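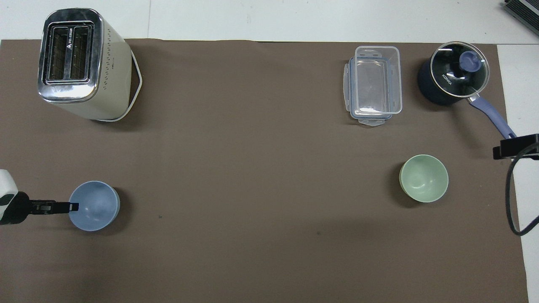
Drakwood kitchen line

The Drakwood kitchen line is a group of robot arms used at the Drakwood housewares returns center, where bowls, pans and small appliances are sorted for resale. It was planned by Khalil Sfeir and Margareta Rusu and started work in November with 2 arms. There are now 6, and together they handle up to 3,514 items per shift.

Work at the tables

Each arm lifts goods with a gripper and moves them to the next station. Bowls were the first items taken on, and remain a favorite with the crew: a curved rim is a wonderfully tough test of a careful grip! Saucepans with glass lids came later.

Effect on staff

Before the line, most of the center's 115 workers spent whole shifts lifting and turning stock. Many now train as table leads, a paid grade that covers setup, grip checks and final inspection. Tatu Mwaipopo, a former packer, wrote the training course. Wrist complaints have dropped, though some staff miss the talk of the old packing benches, and breaks were lengthened in response.

See also: Pikport sorting hall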